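Speaker notes: Pattern in the Small Room
Muretti Surface Design Forum, August 2024
Session 4. Time allowed: 15 minutes, plus questions.

Opening (slide 1)

Good afternoon, and thank you for joining the session. The Forum has asked the Muretti staff to speak on pattern in rooms of modest size. Our remarks draw on the Kassa survey, which gathered 762 responses from renters and homeowners. Please hold questions until the end.

Slide 2. Background

The survey asked one thing of every respondent: what stopped you from using a patterned wallpaper? The most common answer was fear that the room would feel smaller. The second was cost. The third was uncertainty over what could be placed next to a pattern once it was up. We will spend most of our time on the third answer.

(Pause. Ask for a show of hands: who has papered a bathroom or hallway?)

Slide 3. Flowers on flat surfaces
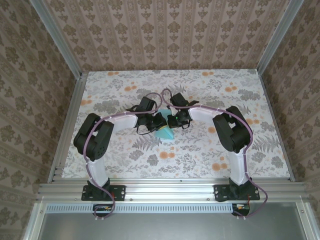
Floral prints have long been sold for walls and curtains, and buyers tend to overlook them for tables, shelves and drawer linings. A horizontal surface is seen at an angle and is often partly covered, so a print can be busier there than it could be on a wall. A plain item in one clear color also stands out well on such a ground, as the small light-blue object does on the floral tabletop. Advise clients to test a print with the things they use every day before they order.

Slide 4. Combining two patterns

Plendus, our partner on the sample program, recommends that two patterns in one room share at least one color family and differ in scale or in structure. Stripes give structure. Scattered motifs do not, and they need more open ground between them.
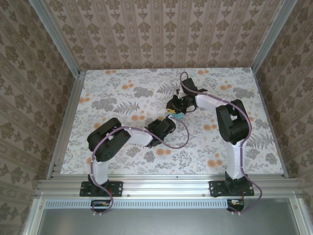 Mixing a formal pattern with an informal one is the question our showroom staff hear most often. Damask is the usual formal choice, and many clients believe it must stand alone. The beige and brown damask on these walls has vertical stripes to give it order, while the paper on the tabletop keeps to a pale white ground, with gray leaves and ferns and a scattering of orange-peach blossoms. The walls are the darker partner and the flat surface is the lighter one - a sound starting point for a client who is unsure.

Slide 5. Ordering and samples

Sample books from the Skukis line are on the table by the door. Each attendee may take up to four cuttings. Returns on uncut rolls follow the terms issued in April. Batch numbers must match within a single room.

(If time is short, skip to questions.)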